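## 4. The Build

### 4.1 Where the work was done

The arms were put together in a shared workshop in Flikinmont, in a bay that also serves a kiln club and a person restoring one very long canoe. We mention this because papers on two-handed manipulation tend to describe their setting as "a laboratory environment," and ours had a sign-up sheet. Bench time came in slots of two hours. Any task that could not be set up, run and cleared inside one slot was dropped from the study, and several good ideas died that way.

The controller is a Drindard board, bought used. The software that records and replays motion is our own and is called Trarkura, a name chosen at a time of day when names should not be chosen. It stores the joint positions of both sides at a fixed rate and knows nothing at all about objects. When it succeeds at a task, the credit belongs to whoever put the objects in the right place.

### 4.2 Hands

Each arm ends in a black jointed hand bolted to a rectangular wrist housing. We had first planned to print our own fingers, and we did print them, and they are now in a drawer. The printed set could hold a foam cube firmly. It could also hold a foam cube permanently, as the return springs were weaker than the friction in the joints. We spent most of March learning this in small steps.

With the replacement hands the joints stopped being the interesting part, and attention moved to the fingertips. A flat pad is very good at pressing and sliding. It is less good at getting under something thin that lies flush on a soft surface. A person solves this with a fingernail and never thinks about it again. Our approach is to bring one finger in low, nearly level with the work surface, while a second finger curls down from above to trap the item. When the approach height is wrong in one direction the finger skates over the part, and in the other direction it plows the mat.

### 4.3 The mat

Early trials were run on bare bench. Small items slid away from the fingers at about the speed the fingers moved, which gave the recordings a certain charm and no usable data. A mat fixed this and brought a new trouble, in that it crept toward the operator over the course of a session. Tape held it for a while and left residue that the canoe person raised with us. Binder clips on the far edge held it better and came off cleanly. They are the cheapest part of the system and the only one we have never had to replace.

### 4.4 Task and layout

The task reported in this section is packing: two coiled cables and a small open box, with the cables to be lifted from the near side of the mat and placed in the base. We chose cables for the plain reason that the workshop has a great many of them. They also change shape when touched, so that a second attempt is never quite a repeat of the first. A tightly wound cable behaves almost like a rigid bar. A loose one has opinions, mostly expressed through its plug, which is heavier than the wire and swings.

Box position matters more than we expected. Placed close to the hands, it blocks the lower fingers on the way down. Placed far back, it pushes both wrists toward the end of their travel, where they shake. We settled on the middle of the mat with the lid folded back, out of the path of either hand. A paper insert in the base was left in for all 25 trials, since real boxes have paper in them and a cable dropped on paper slides differently from one dropped on card.
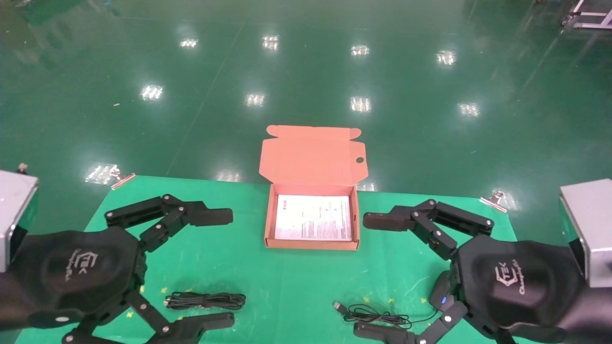 **Figure 2.** Layout for the cable packing task, with the open box between the two hands and both cables on the near part of the mat.

Montserrat Carrasco, reading a draft of this section, objected that a fixed box makes the problem too easy, and that any packing line worth the name would hand the robot a box at whatever angle it happened to arrive. She also wanted to know why the lid was never closed.

Both points are fair. Trarkura replays positions, and a box turned even slightly would receive its cables on the outside. We tried marking the box outline on the mat with chalk, which helped the human and left the robot as it was. A camera-based correction step, borrowed in outline from the Lương method, is now partly written and is described in Section 6 with more hope than detail.

As for the lid, closing it calls for both hands to push on a flexible panel while guiding its flaps into narrow slots. We attempted it on 2 boxes. The second of these is still in use as a pencil tray.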